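We use cookies to improve your visit. By continuing to browse this site you accept our cookie policy. Accept | Settings

Residents > Your Home > Cleaning and Care > Bathroom Sinks: Frequently Asked Questions

Bathroom Sinks: Frequently Asked Questions

Horthorpe Residences provides the following guidance to residents of the Pristen and Nistor buildings. It applies to sinks and vanity cabinets supplied with the apartment. Residents who have installed their own fixtures should follow the maker's instructions.

How often should the sink be cleaned?

The sink should be wiped at least 2 times a week. Toothpaste, soap and shaving residue are easier to remove before they harden.

What should I use?

A soft cloth, warm water and a small amount of mild dish soap are sufficient for ordinary cleaning. Scouring powder, steel wool and abrasive pads are not permitted on ceramic surfaces. Bleach must never be combined with any other cleaning product.

In what order should the work be done?

Remove all items from the rim and rinse out loose hair and grit. Begin with the faucet and the back of the rim, continue down the inner walls of the bowl, and finish at the drain. Rinse the cloth as needed, then dry all surfaces.

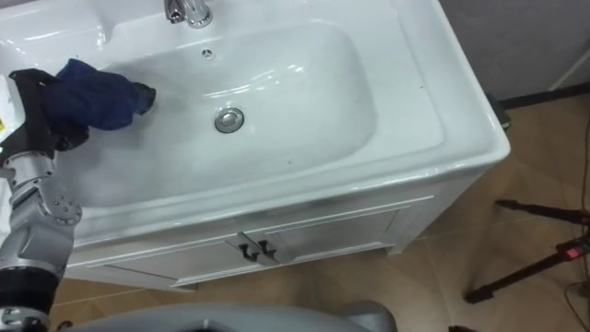
Pressure on the cloth should be even and light. Residents often clean the bottom of the bowl and neglect the sides, where soap film collects and dulls the finish. A bunched cloth, held against the upper wall of the basin as with the dark blue one shown, follows the curve well. The small round overflow hole toward the back should be wiped at the same time, along with the edge of the chrome stopper. Small dark specks on the rim or in the bowl should be wiped first with a damp cloth. Marks that remain may be reported to the Maintenance Office and should not be scraped.

How do I care for the chrome parts?

Wipe them with a damp cloth and dry them immediately. Limescale may be treated with equal parts white vinegar and water, left in place for no more than 9 minutes and rinsed thoroughly.

May I use the same cloth on the vanity cabinet?

A separate cloth is required. Cabinet doors should be wiped with a well-wrung cloth, including the recessed panels and the area behind the handles. Standing water along the lower edge may cause damage and should be dried promptly.

The sink drains slowly. What should I do?

Do not use chemical drain openers. Submit a repair request through the Nikimgate resident portal.

Last reviewed January 2023

Contact the Maintenance Office | © Horthorpe Residences | Back to top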